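3 现场流程与中间状态

3.1 场地与来料

这一节写得比较碎，基本按现场记录的顺序来。

来料是退役的立式台式机，整批459台，由Trosik从办公楼里统一回收，走Pavport的单子进仓，然后分到Idahosa拆解间。到货时机箱多数竖放在托盘上，裹膜，膜里夹着灰。键盘、鼠标、显示器另走一条线，本文不管。电源线也不管，到货时就己经单独捆走了，偶尔有一根还插在机箱后面，拔下来扔进线筐，不登记。

机器年代跨得不小。同一家单位的东西，也会混进好几种机箱：有的侧板是拇指螺丝，有的是卡扣，有的要先拆前面板才能松侧板。我们一开始想按机箱外形分组，分了一个下午，放弃。外形和内部布局对不上，同样的黑壳子，打开来主板朝向、电源位置、线的走法都可能不一样。后来改成只看三样：电源在哪个角，内存插槽朝哪边，前面板的线从哪里进主板。这三样看清了，后面的手顺基本就定了。

记录表用的是Mumley的旧模板，本来是给笔记本写的，列名没全改过来，“电池”一栏在本研究里一律填主板纽扣电池。读附表时请注意。

拆解间不大，靠墙一排架子，中间是台面。架子上层放空盒，中层放分好的件，下层放还没开盖的整机。下层常常放不下，就直接落地。地上那几台最容易被忘掉，后来规定凡是落地的必须在Pavport里挂一个“待位”状态，挂了也还是有漏的。第一周的记录里有两天完全没挂，时间数据因此不可用，已从分析中剔除。

温度、照明没有控制。白天有自然光，晚上全靠顶灯。顶灯对金属反光影响不小，机箱内壁、散热片、屏蔽罩都会亮成一片，丝印反而看不清。做插针定位时大家习惯把机箱转一个角度再看。转机箱这个动作没有单独计时，归入“摆位”。

还有一件事要交代：拆解间的地面不完全平，靠门那侧略低。圆头螺丝掉下去会一直滚到门边的踢脚线下面。每周扫一次，扫出来的螺丝混在一起，不再归还给任何一台机器，统一称重后按废金属处理。附表里“螺丝缺失”一项偏高，有这个原因在里面。

3.2 为什么要看“拆到一半”

以往写台式机拆解的文献，多半给两个端点：整机，和一堆分好类的件。中间怎么样，很少写。可实际操作里，机器停在中间状态的时间非常长。换班，等零件盒，等人确认某个件要不要留，等叉车。停下来的机器敞着口，线搭在外面，有的件已经松了但还没拿走，有的件已经拿走但单子上没勾。

本节关心的就是这一段。我们把它叫做“中间状态”，定义放得比较宽：侧板已离开机箱，主板仍固定在机箱底板上，且至少有一个可拆件处于未就位或空缺。按这个定义，拆内存之前的机器也可能算进来，只要比如扩展卡那一槽是空的。反过来，主板螺丝全松但还搁在铜柱上的，也算，因为从上面看不出来。

定义里没有写线。讨论过，最后决定不写。线的状态太连续了，插着、半插、拔了搭在旁边、拔了又卷回来，没法切一刀。线单独放在3.5节说。

中间状态有几个实际的麻烦：

一是接手的人读不懂。前一个人拆到哪，靠看。看什么？先看插槽空不空，再看处理器那一块盖子是开是合，再看电源线还连不连着。这个顺序是访谈里归纳的，不同人说法有出入，但“先看插槽”几乎一致。

二是小件裸露。处理器尤其麻烦。盖子掀着，片子放在哪都不踏实。放盒里怕和别台的混，放主板上怕滑下去，放台面上怕压到。各有各的习惯，下面3.4节细说。

三是灰。整机封着的时候灰在里面不动，一开盖，线一拨，灰就起来了，落到插座里。插座的触点是细弹片那种的，落灰之后很难清，吹也吹不干净，用刷子又怕刷弯。所以插座敞着的时间我们单独记了。

四是责任。零件少了，算谁的。这个不是本文的题目，但访谈里每个人都提，而且提得很早，通常第一个问题还没问完就说到这里了。放在讨论里处理。

3.3 工序的切分

参照现场说法，把单台流程切成9步。切得粗，够用。

（1）上台。整机从架子或地面移到台面，侧倒，让要开的那一面朝上。立着开盖的情况有，少，主要是卡扣机箱，手劲大的人立着一拍就开。侧倒时注意前面板，有些前面板的塑料脚已经脆了，压上去会断。断了不影响后续，但外壳就没法整件回用。

（2）开侧板。螺丝或卡扣。侧板下来之后单独立放，不要平放叠起来，叠起来会划漆。现场实际上还是叠了。

（3）看一遍。不动手，只看。看电源位置、线的走向、有没有异常，比如鼓包的电容、漏液的纽扣电池、昆虫。看完在单子上打一个字母。这一步常被跳过，尤其下午。

（4）拆扩展卡。没有扩展卡就跳过。卡后面的挡板螺丝有时锈住，锈住的先放，做完别的再回来。老机器上的蓝色扩展槽多数空着，填“无”即可，不要留空白，留空白在录入时会被当作漏填。

（5）拆内存。两头的卡子往外扳，条子自己弹起来。拿边，不拿金手指。双条的机器要成对放进同一个防静电袋，单条的单放。袋子不够的时候用过保鲜袋，这批数据里标了星号，后面复测单独列。

（6）拆散热器和风扇。散热膏干掉的，直接拔会把处理器一起带起来。针脚式的最怕这个。先左右拧一下再提。风扇线很细，常常绕过别的线才到接头，提散热器之前一定先把这根线找到。现场断线的事故多数就在这根线上。

（7）开处理器盖、取处理器。压杆往外一拨，抬起，盖板跟着掀开。取片子。放哪里，见3.4。

（8）断线。电源到主板的，电源到硬盘光驱的，前面板到主板的。顺序不固定。前面板那一小撮线最烦，插头小，挤在板子边上，手指粗的人要用镊子。

（9）取电源、取主板、取硬盘光驱。合为一步，现场就是一口气做完的。

九步里面，步骤（5）到（8）的先后并不稳定。有人一上来先断线，说线在那里挡手；有人把线留到最后，说线拔早了会掉进机箱里到处缠。两种做法都录了。先断线的一组，后面拆内存、开盖都快一些，但断线本身慢，原因大概是内存和散热器还在，手伸不进去。后断线的一组正好反过来。总时间差别不大，波动比差别大。不展开了，见附表。

需要说明的是，本文并不主张哪一种顺序更好。样本里操作者的熟练程度差太多，熟练的人怎么拆都快。

计时用的是手机秒表，按步骤按键，漏按的用录像补。录像机位固定，有时手臂挡住，补不出来的就空着。空着的比例在步骤（8）最高，人都是俯着身子拔那几根小线的。

3.4 处理器与插座：敞着的那一段

插座的盖板掀开以后，理想做法是马上取片、马上合盖。操作手册上也是这么写。实际停留时间的中位数是40秒，长尾很长。最长的几台跨了午饭。

停留时间长，通常伴随下面几种情形之一。

情形甲：片子取出来了，托盘满了。托盘是一格一格的黑色塑料盘，满了要去架子上拿新的，架子上也没有就要去仓库。这时候片子往往先搁回主板上。搁在主板上看着别扭，可也有道理，至少和机器还在一起，不会认错。访谈里有一句话原样抄在这里：“放在板子上，我一眼就知道是它的。放到桌上，十分钟以后就不一定了。”

情形乙：型号看不清。顶盖上的字被散热膏糊住，要擦。擦要酒精和无尘布，酒精瓶在另一张台子上。人走开，盖板就这么开着。后来把酒精瓶拿过来了，这种情形明显少了，可见有些“长停留”纯粹是工具摆放的问题，和拆解难度没关系。

情形丙：等人定。片子是好的，主板看着也是好的，要不要整套留下来？留整套的话，片子应该装回去、盖板合上。拆散的话就进托盘。这个判断现场做不了，要问。问的过程里，盖板掀着，片子在外面。

情形丁：忘了。

四种情形的比例见附表，这里只提一点，情形丙在1月里几乎没有，之后才多起来。原因是回收价变了，整套留的门槛跟着改，现场的人拿不准。这说明中间状态的长短和外面的行情是有关系的，光在台面上做优化，作用有限。

片子搁在主板上时，位置也有讲究，虽然没人写下来。多数人放在插座旁边一块比较平的地方，避开电容。电容高低不平，片子架在上面会翘。也有放在两条内存槽和插座之间的，窄，但两边有东西挡着。极少数人放在扩展槽附近，那边板子空，好放，就是离插座远，接手的人第一眼看不到。

接手人的识读，我们做了一个小测试。给15位操作者看敞开的机器，实物，每人看同一组，问“拆到第几步”，然后问“下一步做什么”。第一个问题答案很散，第二个问题相当集中。也就是说大家对步骤编号没什么感觉，但看到内存槽空、盖板掀着、片子在旁边、电源线还在，都知道接下来该把片子收走，再去弄线。这一点对记录表的设计有影响：让人填“下一步”，比让人填“已完成到第几步”可靠。Mumley模板填的是后者。我们中途没敢改表，怕前后数据接不上，建议后续研究改。

另有一个没料到的地方。片子放在外面的时候，接手的人普遍会先碰片子；片子不在、只有盖板掀着的时候，接手的人会先合盖板。后一种动作快而且几乎不假思索，但它把“片子已取走”这个信息也盖掉了。盖板一合，从上面看，有没有片子就不好说了。有几台机器因此被重复打开。重复打开的机器数量不多，时间上可以忽略，触点损伤上不好忽略，弹片被碰弯的里面有它们。

附带说一句散热膏。膏体残留在片子顶盖上还好，残留在插座框边上就麻烦，手指一蹭，到处都是，蹭到内存槽里更难清。现场要求先擦后取，执行情况一般。

3.5 线

线值得单独写一小节。拆台式机，最不整齐的就是线。

电源出来的一大把，颜色按功能分，粗的几股捆在一起，黄黑成对的在老电源上很常见。出厂时有扎带，用过几年、修过一两次以后，扎带基本没了，线就散在机箱中间。侧倒之后线受重力往下压，正好压在主板上，盖住插座和内存槽的一部分。所以步骤（3）“看一遍”的时候，常常看不全，要用手把线拨开。拨开又会起灰。前面说过了。

线的处理，现场有三种习惯。

一种是拨到电源上面去搭着。好处是主板全露出来，坏处是线会自己滑回来，尤其硬的、弯成过某个形状的线，怎么拨都要回到原来的地方去。

一种是拉到机箱外面，垂在台面边上。主板最干净。但移动机箱时线会挂到东西，挂倒过零件盒，一盒螺丝全撒了。

一种是不管，从线底下伸手进去做。熟手多这样。问他们为什么不先把线理开，回答基本就是“不用”。他们拆内存时眼睛都不太看，摸着卡子的位置就扳了。

细线另说。风扇线一般是红黑两股或再加一股，走在板子边缘和机箱壁之间的缝里，很容易压在别的东西底下。前面板的那几根，颜色多，插头白的蓝的黑的都有，插在板子靠边的位置。这几根对拆解来说没有价值，有的操作者直接剪。剪断省时间，剪下来的插头留在主板上，主板若要回用还得有人去一个一个拔。Trosik方面的意见是不许剪，现场执行到什么程度，看当天是谁在。

我们试过给线的混乱程度打分，从一到五，两个人独立打。一致性差。一分和五分没有争议，中间三档完全看心情。最后只保留“是否遮挡插座”这个是否题，一致性可以接受。遮挡插座的机器，步骤（7）平均要长一点，长得不多，熟手那里几乎看不出来。

还有线长的问题，老电源的线普遍偏长，是为大机箱预备的，装在小一点的机箱里就要打圈。打圈的线拆下来以后有记忆，卷成一团，占盒子。按重量结算的时候无所谓，按体积装箱的时候很吃亏。运费那一栏的差异有一部分从这里来。

3.6 台面与摆放

机箱侧倒以后占的地方比立着大得多，台面宽度直接决定一次能放几台。开始用的是木台，铺防静电垫，垫子皱，机箱一推就起褶，褶子里藏螺丝。之后有一部分工作改在带棱的铝台面上做。棱与棱之间有沟，小螺丝掉进沟里不会再滚，捡起来也容易，就是反光厉害，而且机箱底下的棱会让薄壳机箱轻微晃动。晃动对拆内存没有影响，对拔前面板小线有影响，手要另一只去扶。

静电方面，铝台面必须接地，手环照戴。这部分按常规执行，没有新的内容。

机箱朝向我们没有规定。事后看，把前面板朝向自己的占多数，电源就落在远端。这个朝向拔电源背后的线不方便，但前面板这一侧离人近，内存槽伸手就到。把背板朝自己的是少数，主要是先拆扩展卡的人，挡板螺丝在背板那边。朝向和拆解顺序之间看得出有关系，只是两者谁先谁后说不清，可能是先习惯了某个顺序，自然就把机箱那么放；也可能机箱从架子上搬下来时就是那个方向，懒得转。

零件盒放右手边。左撇子两位，放左手边，记录里有标注。

侧板、前面板、外壳这些大件的去向对台面影响也大。大件不走，台面就转不开。规定是每拆完一台就清一次，实际是堆到碰手了才清。清的时候容易把小件一起带走，内存条夹在侧板之间被送去压块的事发生过，找回来已经弯了。

摆放这一块最后只形成了一条比较确定的建议：给处理器留一个固定的、离插座近的临时位，一个小浅盒就行，贴在机箱边沿上也行，跟着机器走。2019年2月26日起在Idahosa试用了，反馈不坏，但时间短，没有进入统计。浅盒太浅，转动机箱时片子会出来，后来换了深一点的，又说不好夹。还在改。

3.7 典型中间状态的读法

把上面几节合起来，用一台敞开的机器作对照。读图时按现场习惯的顺序：插槽，盖板，线。

插槽：两条黑色长内存槽都空，靠下的蓝色扩展槽也空。按3.2节的定义，单凭这一点就已经落在中间状态里了。

盖板：金属压板掀开，方形的处理器就搁在紧挨它下方的板面上，属于3.4节讲的“放在板子上”那一类摆法。停了多久，静态图上无从知道，不作推断。

线：黄黑电源线从电源底下绕出来，在机箱中部和右上方缠成一团；细的红黑风扇线沿主板左侧、贴着箱壁垂下来。板子右边缘那一小撮白、蓝接头上还插着线。按3.3节的编号，步骤（8）至少没有做完。

所以如果让接手的人填表，“已完成到第几步”会很难填：内存槽空，不等于本台拆过内存，来料时就缺内存的机器也有，图上分不出来。“下一步”则好填得多，收片子，然后理线。我们在编码时对这类机器统一记为“7—8之间”，来料缺件与否另查到货单，查不到的记“不详”。

电源顶面的白色规格标签字太小，图上读不出，型号以单据为准。其余机器的编码方式相同，不逐一列出。

图3 侧倒敞盖的立式机箱，置于带棱铝台面；内存槽与扩展槽空置，处理器压板掀起，电源及主板在机箱内。 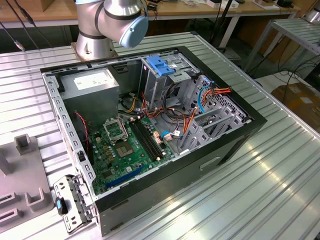 3.8 编码一致性与本节局限

编码由两人分别完成，不一致的讨论后定，讨论不下来的剔除。剔除的多集中在线遮挡严重的机器上，看不见插座，也就没法判盖板。这会让样本偏向线比较服帖的那些，读者引用停留时间时请留意。

另外，只有一个拆解间，只有立式机箱。小机箱和一体机的内部布局差别很大，3.4节关于片子临时位置的那些说法不一定搬得过去。步骤切分也是，一体机要先下屏幕，九步不够用。

到货单缺页的问题已向Pavport方面提出，补回来的部分录入后将更新附表，正文数字不变。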